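2025-09-20

Keeping the old desktop going

I have been putting off buying a new computer for three years. Every September I look at prices, get annoyed, and go back to the one I have. This year I decided to write down why.

Most of what I do is email, the household budget and sorting photos. My photo folder holds 2943 files and the old machine opens it fine, if I give it a minute. The trouble is the browser. With more than a few tabs open everything slows down, and the budget site from Clutine is the worst of the lot.

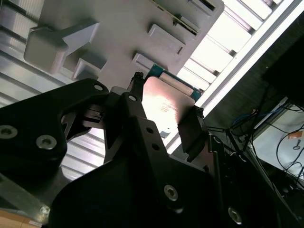
Black metal and hex screws.

I asked at the repair shop in Vivcombe what they would do. They said to start with memory and a solid state drive, and to leave the processor alone unless I found a used one cheap. That matched what I had read. A newer chip that fits an older board is often only a small step up, and the board may need a BIOS update before it will even start.
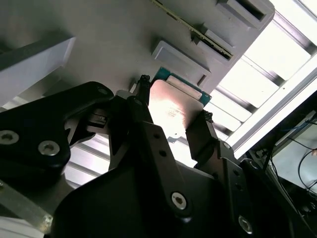

A processor, metal lid down.

So I ordered 2 memory sticks and a drive from Trasison. Shipping cost more than I wanted. I copied my files to an external disk first and checked that they opened, which took an evening.

I also made a list of the programs I use. It was short. Half of what is installed I haven't touched since we moved.
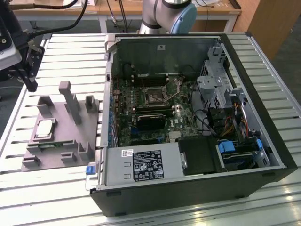

Desktop tower on its side, socket open.

The parts should be here next week. If the browser is still slow after that, I'll try a different budget program before I spend any more on hardware.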